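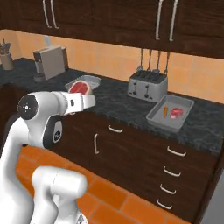

About the Somdale Manipulation Group

The Somdale Manipulation Group studies how robot policies for household tasks can be evaluated in simulation before any time is spent on hardware. We are a research unit of the Clemer School of Engineering. The group was formed by Yupin Jitpraphai, who still directs it, and Anjana Weerasinghe leads the work on evaluation methods.

What we work on

Our main subject is rank agreement. Given several policies trained on the same task, does a simulator put them in the same order as the real robot does? Absolute success rates in simulation are usually wrong, and we do not try to correct them. A lab choosing between two checkpoints needs the order to be right, and it needs an estimate of how often the order will be wrong.

Most of our tasks are set in kitchens. An arm with a parallel gripper picks up food items and small objects from counters, plates and trays and places them elsewhere. Thin, flat items get particular attention. They leave little clearance for the fingers, and small errors in the contact model change the outcome of a grasp more than they would for a mug or a box.

The Rolach method

Rolach is our procedure for paired evaluation. Each real trial is logged with its starting object poses, and the same poses are loaded into the simulator. The policy is then run from that state under 10 settings of friction, camera offset and controller delay. The result for a trial is a distribution over outcomes, and policies are compared on these distributions directly.

The current release covers 26 tasks and 266 starting layouts. It was checked against 2,977 real trials, all run on our own hardware with one operator resetting the objects and a second scoring the result. Scorers are not told which policy is running.

Two findings have held up across releases. First, camera offset affects rank agreement more than lighting or surface texture does. Second, averaging over the settings helps only when the policies differ by a clear margin. For close pairs the method reports a tie. Users have asked for an option to force a decision in these cases, and we have not added one.

Rolach does not handle liquids, cloth or cutting. Foods are modeled as rigid bodies, and tasks that depend on bending or tearing are excluded from the reported scores.

Facilities

The Savolainen Laboratory holds two fixed-base arms, a calibration bench and a small compute cluster. Simulation jobs are queued overnight. The arms are recalibrated before each block of trials, and blocks that fail the closing check are discarded and repeated.

Working with us

We accept outside policies for evaluation twice a year. The next intake opens in June. Submissions must run in a container without network access and must accept the standard observation format. Results are returned to the submitting group first and are published only with its agreement. Graduate applicants should apply through the Clemer School and name the group in their statement.

Last updated: February 27, 2018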